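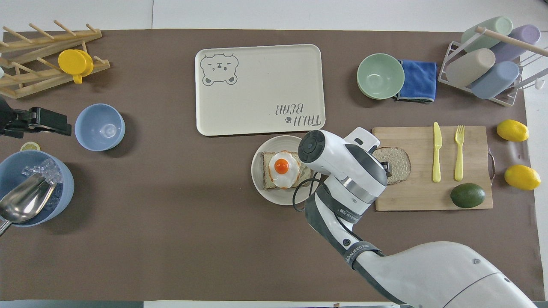 Plastic cups keep sliding around on my drying rack, any fix?

vlasta urban
Posted Monday, 7:40 am

So I moved to a tiny place in Pikorville in June and I eat breakfast at a table that is also my counter, my bar and my dish drying area (I know). I have one wood rack with the angled dowels and one white wire rack just for cups. Plates are fine. The plastic cups are the problem, they're so light that they tip over or roll when I bump the table, and if I stand them upside down on a towel they're still wet inside at dinner. I've been laying them on their sides. Is that okay or am I growing something gross in there? Also I have a brown tablecloth under everything and I'd like to keep it, it was my aunt's.

Getach
On their sides is fine as long as the open end points down a little. Shake them hard first, that gets most of it. I put a 2 inch block under the back feet of my wire rack and the cups dry in half the time. For the cloth, slide a tray under the wood rack, any cheap one with a lip, and dump it before bed. Mine was 4 dollars at the thrift store in Jultville and it has a cartoon on it, who cares.

mrs_egger_kitchen
Just get glass ones

pbj80
Second the tray! I'd also keep the bread and the cutting board on the other end of the table from the wet stuff, I lost half a loaf to drips before I figured that out. And swap the towel every day, a damp one folded up next to the rack starts to smell so fast in summer.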